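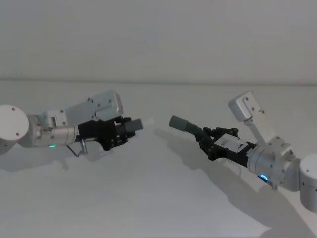

Resurfacing a white tabletop

Posted 10/14/24 by Ariel Tan

Print | E-mail this page | 2 comments

I refinished the white table in July and put off writing it up until the surface had seen some use. The old top had a gloss coat that threw the overhead light back at anyone sitting at it. The new coat is matte. I wanted a plain work surface against a plain pale gray wall, with no pattern on either.

Procedure: wash with dish soap, rinse, let dry overnight. Sand with 100 grit until the shine is gone, then vacuum and wipe with a damp cloth. I used Otard water-based enamel in flat white, two coats, foam roller, 17 hours between coats. The can cost $89, which I consider high. Jayson Dizon lent me the roller frame and wants it back.

The first coat showed lap marks along the back edge. I had stopped to answer the phone and the wet edge was gone when I returned. Sanding that strip by hand and rolling the full length in one pass took care of it. A second person to hold the tray would have helped.

Cleaning is the weak point of a flat finish. Pencil lifts with a white eraser. Rubber scuffs need a damp cloth and a little baking soda, with light pressure, or the spot turns shiny. I keep solvent cleaners off it entirely.
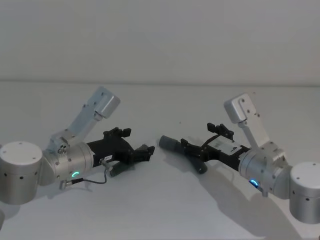 Does the wall paint have to match the table?

Matching them makes the back edge hard to see in low light. I left the wall a shade darker than the top and have no plans to change it. The wall got one coat of what remained from the hallway.

Still to do: felt pads for the legs, and a test patch of Laltley wax on the offcut under the stairs.

Shares: 17

Related posts
Hallway paint, second attempt
Foam rollers compared
Leveling a table on an uneven floor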